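Subject: Re: Open day at Gadimano, Friday: what should we show?
List: handling-tools

On Monday's thread the Stesen bench wrote:

> We have one table for the afternoon and would like to keep it to
> household items. Last time the cups and boxes went well but visitors
> asked why everything had flat sides. Can someone suggest objects that
> are awkward to hold, and say which fingers to bring? Also, is the
> hand-held tool robust enough to pass round?

On the last point, yes, with the short links fitted. The long ones work loose at the pivots if people squeeze them without anything between the fingers. Bring a 2 mm hex key and check the screws between groups.

For objects I would take the hairbrush, the whisk and the folded umbrella. We ran all of them at Udano in November, in groups of eight, and the brush got the most questions. The back is smooth and curved and the other side is all pins, so the two fingers meet very different surfaces. A grip across the back and the bristles is harder to repeat than one on the handle, and worth showing for that reason.
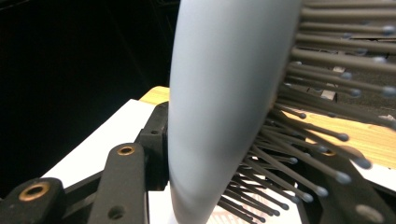 Hairbrush between the gripper fingers, close view from the tool camera.

At that range the brush takes up most of the view, and neither end of it is in shot. This matters if you plan to put the live view on the big screen. People at the back could not tell what the object was until we held the tool away from it. I would start each run further off and close in slowly.

Suggested order for one group:

Introduction and safety, 5 minutes
Cup and box, for comparison
Brush by the handle, then across the head
Visitors try the tool, 6 minutes
Questions

Leave the Hsueh arm switched off until the last group has handled the tool. The changeover needs the table cleared, and at Udano we lost a slot by doing it in the middle.

Two things still open. Does the Gadimano room have sockets on the window side? And is anyone bringing spare finger pads? Ours are worn at the tips and I would prefer not to use them on the umbrella.

--
handling-tools mailing list
To unsubscribe, send a blank message to the list's leave address.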